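Do Transfer Rumors Tell Us Anything? A Season of Gossip at Three Soccer Clubs

Final report, Sports Media and Society

Background

Every soccer fan knows the phrases. A club is "monitoring" a player. Talks are "ongoing." A move "cannot be ruled out." My project started with a suspicion that most of these lines say very little, and that they are written so that they can't be proved wrong later. I wanted to see if a season's worth of them would change my mind. For the most part they didn't.

What I collected

I followed transfer stories on three clubs in the same league: Grummont, Plollik and Stuvo. My main source was the Le Goff rumor page, which gathers items from newspapers, radio and fan sites and posts them with a short summary. I began in October and kept going until the winter window had closed. By then my spreadsheet held 600 items, many of them the same story told again by a different outlet.

For each item I wrote down the player, the club said to be interested, the verb used, and whether any source was described. "Sources close to the player" counted as a source, which I now think was too generous. My instructor suggested leaving those out, and the numbers would look worse for the press if I had.

What happened to the rumors

Once I merged the repeats, I was left with 40 separate rumors. Of these, 2 ended in a signed deal before the window shut. One was a loan that Plollik had already hinted at on its own website, so I am not sure it should count as a rumor at all. The other was a left back who joined Stuvo, and he had been linked with Grummont for most of the fall.

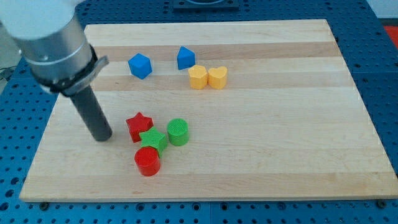

Does a low hit rate mean the reporters made things up?

The spreadsheet can't show that. A club may really have asked about a player and then dropped the idea when it heard the price. An agent may have passed along a story to help a client get a better contract. In both cases the reporter wrote down something a person told them, and in both cases the reader learned almost nothing about where the player would be in the spring.

The wording problem

The verbs turned out to be more interesting than the results. "Keen on" and "considering" showed up everywhere, and neither one can be checked. Harder words such as "agreed" were rare, and mostly came late, when the club was close to announcing the move anyway. I had planned to rank the outlets by accuracy but gave up – you can't mark a story wrong if it never claimed anything.

Contract stories were a little better. When a report said a deal ran out in the summer, I could usually confirm it from the club's own announcements. The trouble came in the next sentence, where the expiring deal was treated as proof that the player wanted to leave. Several of those players simply signed again.

Limits

This is one league and one window, and I did all the sorting myself. A second reader might have merged the rumors differently. I also stopped in winter, so a move that went through later would count as a miss in my table – unfair to any reporter who was early and right. I would like to run the same sheet over a summer window, with the verbs sorted before the results are known.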